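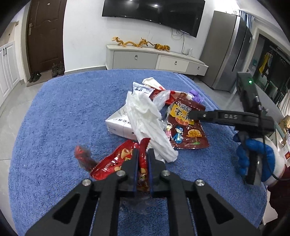 # 4 Percepção e planejamento em superfícies desorganizadas

Embalagens amontoadas sobre um tecido reúnem três dificuldades para a segmentação: oclusão mútua, reflexo especular e material translúcido. O plástico transparente toma a cor do fundo, e a película brilhante produz contornos falsos sob luz direta. Neste capítulo, o estado da mesa é representado por uma lista de hipóteses de objeto, cada uma com máscara, pose aproximada e confiança.

## 4.1 Seleção do alvo

O planejador Drendach ordena as hipóteses por acessibilidade. Objetos sem oclusão superior recebem prioridade; os demais aguardam nova observação. Com duas garras, acrescenta-se uma restrição de exclusão entre os volumes varridos.

Itens isolados, como um saco plástico amassado e um volume roxo brilhante sobre a capa azul, dispensam a ordenação. O borrão de movimento, porém, degrada as máscaras, e a estimativa deve ser refeita com a garra em repouso.

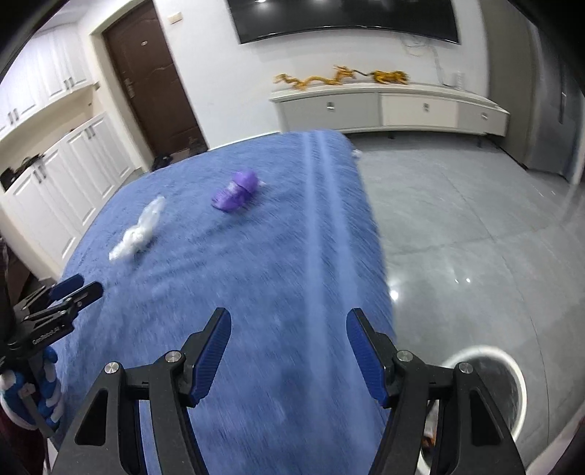

## 4.2 Notação

A pose da garra *i* no instante *t* é denotada por *G*ᵢ(*t*); a abertura dos dedos, por *a*ᵢ(*t*).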